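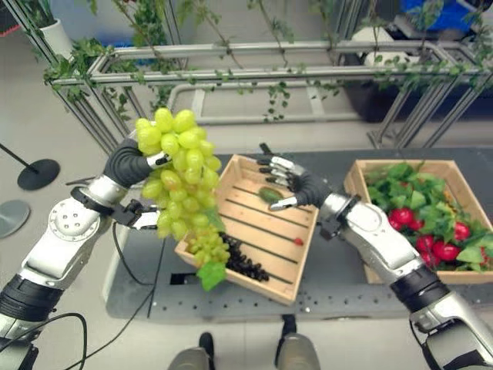
3 min read

Manipulation software meeting, July
Minutes

Present: control, perception, planning, tooling. Evwood joined by phone from 2:00 p.m. Apologies from the Cimdale integration side, who sent written comments.

1. Minutes of the last meeting
Accepted with one correction. Under item 4, "wrist offset" should read "wrist camera offset."

2. Actions carried over
Log viewer timestamps: done. The viewer and the controller now read the same clock.
Replacing the old launch scripts: still open. Tooling asked for it to stay on the list.
Written grip limits for Evwood: sent, no reply yet. Evwood said on the call that they had read them and would answer by email.

3. Control
The new grip controller is merged to the main branch. It closes each finger until the motor current passes a threshold and then holds position. Grapes are the hard case, as a bunch keeps shifting after the fingers have stopped. Control wants a slow re-tighten step after the lift and will try it on the left hand first. There was a question about whether the same gains can be used on both hands. Control thinks not and will keep separate files.
The command loop stays at 300 Hz. Paduten had asked for a higher rate. It was agreed not to change it before the next release, and to look at it again once the logging load is known.

4. Perception
Segmentation does well on pale grapes against the slats of the crate. It does less well on black grapes in a corner, where the mask sometimes runs into the dark gaps between the slats. Perception will retrain with more dark fruit and will send the list of failed frames to planning, so that both groups are looking at the same cases.
Strawberries among leaves: the detector finds the fruit but still reports one berry as two when a leaf crosses it. A merge step has been written and is in review.
The planner needs to know when the held bunch is blocking its view of the crate. At present it treats hidden fruit as removed. Perception will publish a "not visible" state as a separate value. Planning asked that the message format not change again after this.

5. Planning
Two-arm planning now treats the held object as part of the arm. The shape used is a plain box, which is too small for a long bunch with a leaf hanging below it. Planning will use the mask from perception to size the box at pickup and will add a margin underneath.
The free hand should be able to wait over the crate while the other arm moves away. The collision checker allows this, but the scheduler still sends the free arm home between steps. Fix expected before the next meeting.
Cimdale's comments asked for a way to cap arm speed per task. Agreed. It will be a field in the task file.

6. Tooling
Aidoo, the replay tool, can now step through a run with the joint states and masks side by side. It crashes on runs longer than 5 minutes. Tooling believes this is a memory problem in the image cache.
Tooling asked everyone to stop editing calibration files by hand. Changes go through the calibration command, which keeps the old version.

7. Actions
Control: re-tighten step, left hand. Report the results for grapes.
Perception: retraining, failed frame list, "not visible" state.
Planning: box sizing, scheduler fix, speed field.
Tooling: Aidoo crash, launch scripts.
Evwood: reply on grip limits.

8. Other business
Paduten asked for read access to the issue tracker. Granted.

The meeting closed at 3:10 p.m. Next meeting in August, same room.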